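예산 심의 기사를 처음 읽는 분들을 위한 안내: 숫자에 겁먹지 않고 끝까지 읽는 법

글 Cor Baert | 12월
최종 업데이트: 오후 4시

해마다 이맘때가 되면 신문 1면이 온통 예산 이야기로 채워지지요. 증액이니 감액이니, 소위니 계수조정이니 하는 말이 쏟아지는데, 정작 우리 동네에 무엇이 달라지는지는 기사를 세 번 읽어도 잘 모르겠다는 분들이 참 많습니다. 저도 그랬어요. 처음 바턴(Barton) 시의회를 취재하러 갔던 날, 두툼한 예산서를 무릎에 올려놓고 첫 장만 한참 들여다보다가 옆자리 선배에게 "이거 어디부터 읽어요?" 하고 물었던 기억이 납니다. 선배는 웃으면서 맨 뒤쪽부터 펴 주더군요(그 이야기는 조금 있다가 다시 하겠습니다!).

그래서 오늘은 예산 기사와 예산서를 나란히 놓고 읽는 순서를 차근차근 적어 보려고 합니다. 따뜻한 차 한 잔 옆에 두시고, 형광펜 하나만 준비해 주세요. 색은 아무거나 괜찮습니다.

먼저, 기사에서 "누가 낸 안인가"를 찾습니다

예산 기사에는 숫자가 먼저 나오지만 저는 늘 주어부터 찾습니다. 집행부가 제출한 안인지, 상임위원회가 고친 안인지, 본회의에서 통과된 안인지에 따라 같은 숫자라도 무게가 전혀 다르거든요. 제목에 "삭감"이라고 적혀 있어도 본문을 보면 아직 상임위 의견일 뿐인 경우가 꽤 있습니다. 주어에 밑줄을 긋고, 그 옆에 "제출", "심사", "확정" 가운데 하나를 적어 두세요. 세 단어 중 무엇을 써야 할지 모르겠다면 기사가 불친절한 것이니 다른 매체의 기사를 하나 더 찾아보시는 편이 빠릅니다.

그다음, 비교 기준을 확인합니다

"13퍼센트 늘었다"는 문장을 만나면 무엇보다 13퍼센트 늘었는지를 물어야 합니다. 작년 본예산과 비교했을 수도 있고, 추가경정예산까지 더한 최종 예산과 비교했을 수도 있어요. 지난번 바턴시의 도서관 예산이 딱 그랬습니다. 여당 쪽 보도자료는 본예산과 비교해서 늘었다고 했고, 야당 쪽 논평은 최종 예산과 비교해서 줄었다고 했는데, 둘 다 계산은 맞았습니다. 독자 입장에서는 답답한 노릇이지요. 저는 이럴 때 종이를 반으로 접어 왼쪽에는 본예산, 오른쪽에는 최종 예산을 적어 놓고 봅니다. 손으로 적으면 이상하게 머리에 잘 들어오더라고요. 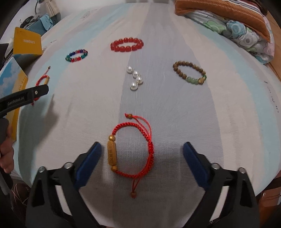
분류: 생활 정치 › 따라 하기

이제 예산서를 폅니다. 앞에서 말씀드린 대로 뒤쪽부터요

지방의회 홈페이지에 들어가면 예산서 파일이 올라와 있습니다. 메뉴 이름은 지역마다 달라서 "의안 정보"에 있기도 하고 "재정 공개"에 있기도 합니다. 바턴시 예산서는 전체가 875쪽인데, 이걸 처음부터 읽으시라는 말씀은 절대 아니에요. 파일을 열고 검색창에 내가 궁금한 사업 이름을 넣어 보세요. 바턴시의 경우 사업별 설명서가 뒤쪽에 묶여 있고, 사업 하나에 한두 쪽씩 목적과 산출 근거가 적혀 있습니다. 선배가 저에게 펴 준 곳이 바로 여기였습니다.

예를 들어 마르텐스(Martens) 거리 보행로 정비 사업을 찾는다고 해 보지요. 검색하면 115쪽에 총액이 한 줄로 먼저 나오고, 뒤로 더 넘기면 설명서가 나옵니다. 설명서에서는 "산출 내역"을 꼭 읽어 주세요. 설계비만 들어 있는지, 공사비까지 들어 있는지가 거기에 적혀 있습니다. 설계비만 잡힌 사업을 두고 "내년에 공사한다"고 쓴 현수막을 저는 여러 번 보았습니다.

검색이 안 될 때

스캔한 문서라 글자가 잡히지 않는 경우가 있습니다. 그럴 때는 목차에서 담당 부서를 먼저 찾으세요. 사업 이름은 해마다 슬그머니 바뀌어도 부서 이름은 비교적 덜 바뀝니다. 그래도 못 찾겠으면 의회 사무국에 전화하시면 됩니다. "몇 쪽에 있는지만 알려 주세요"라고 물으면 대개 친절하게 알려 주십니다. 제가 바턴 의회에 전화했을 때는 담당 주무관님이 쪽수에다 지난해 것까지 함께 불러 주셔서 받아 적느라 혼이 났답니다.

회의록도 함께 보시면 좋아요

숫자가 왜 바뀌었는지는 예산서에 잘 나오지 않고 회의록에 나옵니다. 회의록은 길지만 읽는 요령이 있어요. 사업 이름으로 검색한 다음, 그 단어가 처음 나온 곳에서 위로 조금 올라가 질문한 의원이 누구인지 보고, 아래로 내려가 답변이 끝나는 곳까지만 읽는 겁니다. 푸르나(Pruna) 주민회관 건은 이렇게 해서 찾았습니다. 기사에는 "논란 끝에 감액"이라고만 나와 있었는데, 회의록에는 운영 주체가 정해지지 않아 하반기분만 편성했다는 답변이 있었어요. 논란이라기보다는 꽤 차분한 대화였습니다.

의견을 내고 싶을 때는

본회의 의결 전이라면 아직 시간이 있습니다. 지역구 의원실에 이메일을 보내실 때는 사업 이름, 예산서 쪽수, 하고 싶은 말 한 가지를 적으시면 충분합니다. 하고 싶은 말이 다섯 가지라면 메일을 나누어 보내시는 쪽을 권합니다. 답장이 늦더라도 너무 서운해하지 마시고요, 심사 기간에는 의원실도 밤늦게까지 불이 켜져 있습니다.

지난번 글에 댓글로 "우리 시는 예산서가 101쪽밖에 안 되는데 이게 전부인가요?" 하고 물어 주신 분이 계셨지요. 대개는 요약본이 먼저 올라온 경우입니다. 같은 게시물의 첨부 파일을 끝까지 내려 보시고, 그래도 없으면 사무국에 본책이 언제 올라오는지 물어보세요. 다음 글에서는 추가경정예산서를 같은 방법으로 읽어 보겠습니다.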